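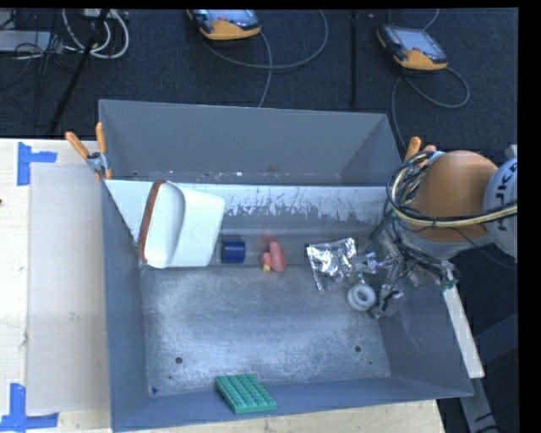

4. Wear, Reputation and the Shared Container

7 March 2025
Định Khổng

4.1 What people say about a scratch

The previous section dealt with how objects enter a lending library. This one deals with how they leave, which is usually later than they should and for reasons that have little to do with whether they still work. The Nimgate lending library keeps a withdrawal book in which the desk staff write down why a thing was taken off the shelves. I read all of it. The most common entry is "tired." The second most common is "very tired."

Neither word appears in the library's own guidelines, which ask staff to withdraw an item when it is unsafe, incomplete or beyond cleaning. A cake tin can be none of these and still be tired. So can a tent, a folding chair or a fondue set, though in the case of the fondue set I suspect the word was being used about the borrower. The staff know what they mean by it. They do not much like being asked to explain it, and several of them answered my question by holding up an object and looking at me.

I want to argue that "tired" is a judgment about reputation. An object that passes through many hands collects evidence of those hands, and later borrowers read the evidence and decide what sort of people came before them. A scratch on your own saucepan is a scratch. On a borrowed saucepan it is a stranger with a fork.

4.2 Surface and substance

Metal containers make a useful test, as their surfaces and their usefulness part company early. Coatings go first. The bin in Figure 4 has an inclined panel whose whitish coating is scratched and scraped through to dark gray, most of all toward the middle and right, while the bare floor in front of it is merely scuffed. Shown the two surfaces separately, most people would call the first damaged and the second used.

Figure 4. Interior of a large gray metal bin, seen from above, with worn coating on the inclined panel and scuffing on the bare metal floor.

The distinction matters more than it ought to. A finish that was meant to stay on and has not stayed on looks like a broken promise. Bare metal promised nothing. Interviewees were forgiving of dull baking sheets, gray ladles and toolboxes with no paint to lose, and they were severe about anything enameled. One borrower returned a roasting pan unused over a chip on the outside of the handle. She had already bought the chicken.

Earlier writing on household durability tends to treat this as a mistake to be corrected by better information. If people knew the chip was harmless, the reasoning goes, they would cook the chicken. I tried this. Over the course of the study, a printed card explaining which marks were cosmetic was placed beside the kitchen shelf at Nimgate. Borrowers read the card with interest and began noticing marks they had previously missed. The card was removed in January at the request of the desk.

4.3 Three groups of borrowers

I interviewed 128 borrowers across the Nimgate and Jasetti libraries. The two collections are similar in size but differ in temper. Nimgate lends mostly for parties and baking, and its borrowers want things to look nice in front of relatives. Jasetti lends ladders, buckets and drain rods, and its borrowers want to be left alone. I sorted the interviews by hand, then sorted them again after a disagreement with myself over a man who would not borrow a used funnel but was happy with a used plunger.

Most borrowers fell into one of three groups. The first group reads wear as neglect. They look at a worn thing and see poor storage, careless washing and, behind these, a general slackness in the management. They tend to report marks at the desk before borrowing, in a tone of helpfulness, so that the marks cannot be blamed on them later. Their loans come back cleaner than they went out, sometimes alarmingly so. A good part of the lost coating at Nimgate is probably their work.

The second group reads wear as proof. A ladder with paint drips on it is a ladder that other people have stood on and come down from. This group is larger at Jasetti, as one would hope. Its members pass over new items, and one of them told me that he would not trust a wheelbarrow "with nothing to say for itself." He was not joking, and when I laughed he waited for me to finish.

The third group does not see wear at all until it is pointed out. I am sorry to say that my interview pointed it out. Several people in this group rang me afterward to say that they had been looking at their own kitchens and were unhappy. I record this as a limitation of the method and, to a smaller degree, as something I feel bad about.

4.4 The question of the previous borrower

In both libraries the previous borrower is a strong presence. Loan records are private, so no one knows who had the jam pan last, and this leaves the field open. Interviewees described the previous borrower readily and in some detail. The person was hasty, scrubbed with the wrong thing, stacked what should not be stacked and owned a dog. Asked whether they themselves might be the previous borrower in someone else's account, most people said that it was possible in principle.

The exception was Jasetti's small stock of camping stoves, where borrowers had taken to leaving notes in the carrying cases. The notes began as practical advice (the left burner is slow, bring a lighter) and drifted over time toward weather reports and complaints about a particular campsite. Borrowers of the stoves described the previous borrower as decent, observant and a bit gloomy. They also rated the stoves as being in better condition than I did. The stoves were the most battered things in the building.

It would be easy to make too much of this. Ten notes in a carrying case are not a community, and two of them were shopping lists. Even so, the stoves suggest that a mark with a known author is easier to live with than one without. The desk at Nimgate was keen to copy the practice and supplied a notebook with each cake tin. The notebooks filled quickly with recipes. Opinions of the tins did not change, although opinions of one lemon cake became quite heated.

4.5 Cleaning, and the look of having been cleaned

Borrowers and staff disagree about what clean means, and both sides believe that they are describing a fact. For the staff, a thing is clean when it has been washed and dried. For borrowers it must also look as if this has happened. A washed tin with an old stain fails the second test every time. So does a bucket with a mineral line around the inside, which no amount of effort will shift and which at Jasetti has outlasted two changes of detergent.

Staff respond in different ways. At Nimgate they polish, and the polishing shortens the life of whatever is polished. At Jasetti they have tied a paper tag reading CLEAN to the handle of each bucket. The tag is the cheapest measure I came across in the whole study and one of the better ones. Borrowers believed it. Some admitted that they had believed it in spite of the bucket. When the tags ran out for a stretch, complaints went up, and when new tags arrived in a different color, people asked what the old color had meant.

Mihăilă's term "visible care," which I borrow here with a little unease, covers both the polishing and the tag. It was coined for museum storage, where nobody wants to take the exhibits home and make a trifle in them. Still, it fits. The polisher and the tag are doing the same job, which is reassurance, and only one of them is using up the tin.

4.6 Withdrawal

Back, then, to "tired." Having sat at the desk for a good many withdrawals, I think the word is applied when the staff can no longer face defending the item. A cake tin is withdrawn on the day its next apology becomes one too many. The tin itself may have years in it. Staff know this perfectly well, and withdrawn items have a way of turning up in the staff kitchen, where they go on being used by people who have nobody to apologize to.

This has a practical side. If withdrawal follows from embarrassment, then buying sturdier goods will do little to slow it down, and both libraries have spent a fair part of their budgets on sturdier goods. The Lotora scheme, which I discuss in Section 5, went the other way and bought its stock secondhand. Everything on its shelves was scuffed before the first borrower arrived. Complaints about wear there were few, and they came mainly from a man who had donated some of the stock and felt it was not being looked after.

Related items
Section 3: How Things Arrive – Donation, Purchase and the Box Left at the Door
Section 5: Starting Scuffed – The Lotora Scheme
Appendix B: Interview Questions, With Apologies
Working note: Deposits, Late Fees and the Fondue Set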